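How Does an Airline Buy a Plane?

When your family needs a car, you can go to a dealer and drive one home the same day. Airplanes are different. An airline usually has to wait years between choosing a plane and flying it.

Why airlines need new planes

Planes can fly for a long time, but older ones need more repairs and often burn more fuel. An airline may also need extra planes if it wants to fly to more cities.

Let's look at a small airline called Julura. It has 40 planes and flies from the town of Prerstead. Julura wants to replace its oldest planes, so it orders 18 new ones.

What is an order?

An order is a promise to buy. The airline and the plane maker sign a long contract. It says how many planes will be built, what they will cost, and when they should be ready.

Julura also asked for options. An option is like saving a place in line. Julura can buy more planes later, but it doesn't have to.

Who pays?

Planes cost so much that most airlines don't pay all at once. They pay a little when they sign and more as each plane is built. Some borrow from a bank. Others rent planes from a company that owns them. Renting a plane is called leasing.

Choosing the inside

The airline picks the seats, the carpet, the lights, and the kitchens, which are called galleys. Sem Verhoeven plans cabins for Julura. He had to choose between 85 seats with lots of legroom and a few more seats with less. He chose the legroom.
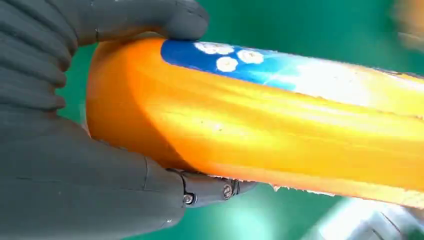
Checking the plane

Before a plane is handed over, pilots take it on test flights. They try the brakes, the engines, the radios, and the controls. Workers from the airline look over the cabin too. If they find a scratch or a seat that won't lean back, the maker fixes it.

Words to know

Contract: a written agreement that both sides must follow.
Delivery: the day the airline gets its plane.
Fleet: all the planes an airline uses.
Lease: to pay to use something that belongs to someone else.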